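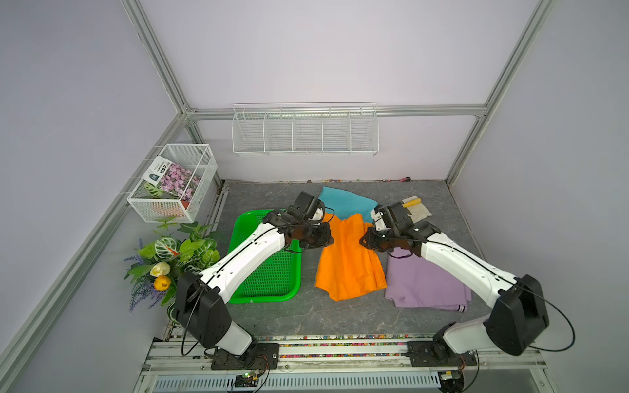 Category: Household skills / Laundry and linen

Folding laundry

Folding laundry is the practice of laying washed clothes, towels and household cloths into flat, regular shapes so that they can be stacked, carried or put away. It is one of the most widely shared of all household jobs, and one with a surprisingly rich set of local habits, tools and friendly arguments.

Sorting

Most folding begins with a mixed heap. A single load may hold an orange cloth, a teal one, something beige and a purple garment already folded, all lying on the same table. Many households sort by owner, others by room or by size. Sorting by color is less common at this stage than before washing, but it makes a lovely shelf! Small pieces tend to vanish under large ones, so towels and sheets are usually lifted off first.

Surfaces and trays

A good folding surface is smooth, flat and close to waist height. Beds are popular but soft, and creases creep in as the mattress gives. Stone-patterned counters and plain tables work beautifully. Shallow trays are handy for socks, washcloths and other small items, and those with a perforated bottom, like the green one shown, let crumbs and lint drop through when shaken.

Common folds

The half fold brings one edge to meet the opposite edge and is the starting point for nearly everything else. The third fold turns both sides toward the middle and gives a narrow, sturdy bundle, much loved for bath towels. File folding, in which each piece stands upright in a drawer, makes every item visible at once. Rolling is a favorite with travelers and works especially well for soft knits.

A crumpled cloth is first shaken out and smoothed from the center toward the corners. Matching two corners before making any crease saves a great deal of fuss later on.

Regional customs

In the hill town of Marinho, towels are folded with the hem facing the wall, and a well-kept linen shelf is a real point of pride. The Dukier fold, a third fold finished with a tucked end, holds its shape even when tossed into a basket. Its name comes from the Dukier guesthouse, where 900 hand towels were once folded this way for a single August fair.

See also

Ironing
Linen closet
Towel
Clothesline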